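Kadley Case Register, Desktop Edition – Review

Posted March 5, 2020

Our office reviews disciplinary files for a regional public service board. Most of them concern gifts, undeclared second jobs, and contracts that went to a relative. For years we tracked them in spreadsheets. Last June we bought 14 seats of Kadley, a program built for ethics and anti-corruption units, and I have used it every working day from then on.

Setup took longer than the sales sheet said. We had 3000 closed cases to bring over, and the import tool only accepts 500 at a time. It also rejects any name with a double accent, so every file under Győri came back with an error and had to be typed in by hand. The company has fixed this in the current version.

The main screen is a timeline. You enter the official's posts, the dates of each appointment, and the payments or favors under review, and the program lines them up. If a permit was signed two weeks after a holiday was paid for, you see it at once. This is the best part of the program and the reason I would buy it again.

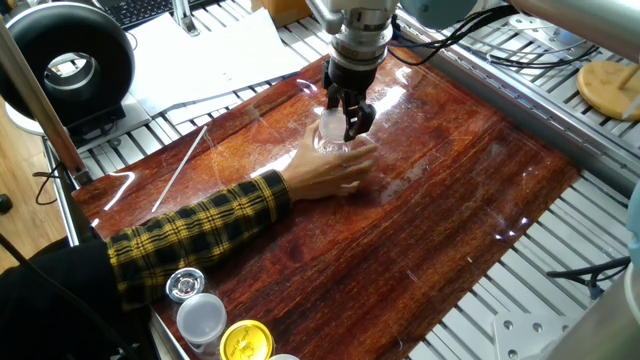 The gift register is the second part most offices will use. Each item gets a giver, a receiver, a date, a stated value, and a photo if there is one. The limit where we work is 200 per giver per year, and Kadley adds up the small items and flags the total. It has no lower limit, though. A plain clear bottle needs the same nine fields as a wristwatch. You can't skip the value field or enter zero. We put in one cent and add a note, and the notes do not print on the summary page.

Search is fast. It finds partial names and old job titles, and it will pull up every case that mentions the same company. The older program we tried, Plendeo, could not do that without a separate report.

Reports are the weak spot. The hearing panel wants a numbered list of charges with the evidence under each one. Kadley prints the evidence first, by date, and the charges at the end. Mechthild Pichler in our records section made a template that turns it around, but it has to be loaded again after each update.

Access control is good. Every view of a file is logged, including views by the administrator, and the log cannot be edited from inside the program.

Support is by e-mail only. My three questions were answered the next day, two of them correctly.

I have not tested the link to Jatari, the asset declaration service – our board has not signed up for it.

Rating: four out of five. One point off for the reports.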